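Residents' group asks council to fill top finance job from within

28/06/2023

The Dizon Ratepayers' Network has asked the district council to name a permanent finance director from among its own senior staff, saying the long wait has been hard on everybody, not least the people in the office who have kept the bills paid and the rates notices going out.

In a friendly but firm letter handed in at the council offices, network convenor Dorota Kubiak said the post had been filled by two acting directors in 17 months, and that a third would be one too many. The letter carries 563 signatures, gathered over a good many cups of tea in Vutar and Grenico.

"We have lovely, capable people in that building who know the books backwards," Ms Kubiak said. "The rules say the most senior eligible officer should be considered first, and all we are asking is that the rules be followed."

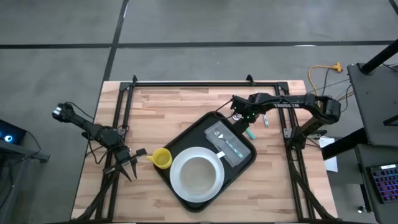 She added that the group had no favourite in mind and would welcome whoever got the job — provided the selection was done in the open and the reasons were put in writing afterwards.

The council said it had received the letter and would reply in due course. Applications for the position are expected to be considered in August, and the acting director will stay on until then.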